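Keeping Plush Blankets Soft

My grandmother in Skuduston washed every blanket she owned on the first warm morning of spring, and she hung them over the fence and beat them with a carpet paddle until the whole yard was full of fluff. I loved those mornings, but plush blankets weren't what she had in mind, and they don't care for that kind of handling at all (I ruined one that way, so take my word for it!).

Start with a good shake outdoors, and then look the blanket over for loose threads and spots. Dab the spots with a drop of dish soap and a damp cloth, working from the outside in, and leave them alone for 5 minutes. Then into the washer it goes, by itself, on cold and gentle. Use half the soap you think you need. Too much soap stays down in the pile and makes it feel tacky, and then you end up washing the thing all over again.

Skip the fabric softener, please. I know it smells lovely, and I used it for years, but it coats the fibers and flattens them. Half a cup of white vinegar in the rinse does a nicer job, and the smell goes off as the blanket dries.
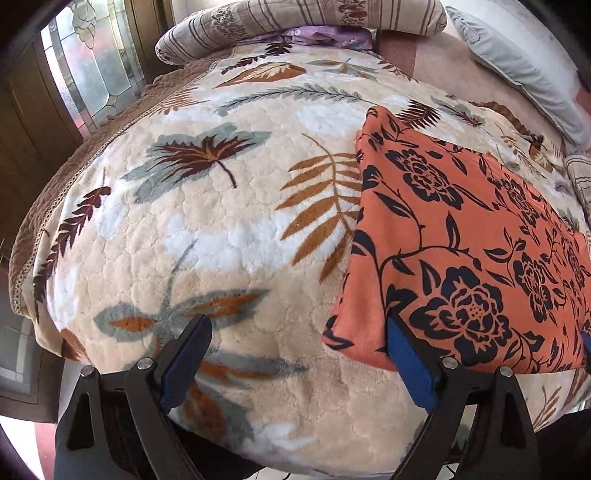
Page last changed: December

A leafy print on cream hides a lot between washes, which is a blessing and a bit of a trap, so go by your nose and your calendar as well as your eyes. I wash a blanket that lives on top of the bed every three months, and sooner if the dog has been up there.

Drying is where most of the harm gets done. High heat melts the tips of the fibers, and once they've gone crunchy there is no bringing them back. Use low heat or no heat, with two clean tennis balls, and stop the dryer once or twice to pull the blanket out and turn it around - the middle always bunches up and stays damp. When it's nearly dry, drape it over a rack and brush it lightly with a soft hairbrush, all in one direction.

If you have a quilted bedspread with lace on it, wash that separately. Lace snags on everything, zippers most of all, and my friend Ah-rin Hyun puts hers in a big mesh bag or an old pillowcase tied with string. I've copied her ever since I tore five inches of trim off a spread I was very fond of.

For summer storage, fold loosely and use a cotton bag.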